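The Night the Left Arm Let Go

Automation stories usually celebrate the day everything worked. My favorite visit this year was to a team that could talk for hours about the day it didn't!

Janka Murín runs the bench group at Vinar, where pairs of robot arms are being taught to sort pill bottles for small pharmacies. The project is called Grenia, and by August it was going beautifully. The arms had made 2226 transfers in a row without dropping a thing. Then, on an unattended evening run, the left gripper opened two inches above the tray.

The bottle tipped, rolled and came to rest under the right arm, which was already on its way down. The cap popped, tablets went everywhere, and the right arm kept pressing for 30 seconds before the software gave up and stopped both.

"I came in to a beautiful mess," says Jayson Layug, who opened the lab the next morning. He spent the day reading logs, and he still lights up when he describes them.
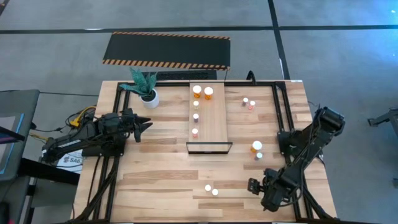
Two arms share the bottle-sorting bench, with the wooden tray between them.

The fault was tiny. A gripper cable had been rubbing at a joint, and each time the wrist turned far enough, the force reading fell to zero for an instant. The controller took zero to mean the bottle was safely down, so it opened the fingers. Layug found 618 of these dropouts in the log, nearly all of them harmless, going back weeks before the spill.

The second problem worried Murín more. Each arm had its own stop, and neither one told the other. A person reaching in to rescue a bottle from a stalled left arm could have met the right one coming down.

So the fix has two halves. The cable got a new route and a looser loop, and a zero reading now has to agree with the finger position before anything opens. More important, a fault on either side freezes both arms, and they stay frozen until someone resets them at the bench.

Settimio Monti, who wrote the new stop logic, tested it by pulling connectors mid-move, over and over, with obvious delight. I got to pull one myself. Both arms halted so fast that I laughed out loud.

The unattended runs are back on the schedule, and Layug still checks the cables first thing.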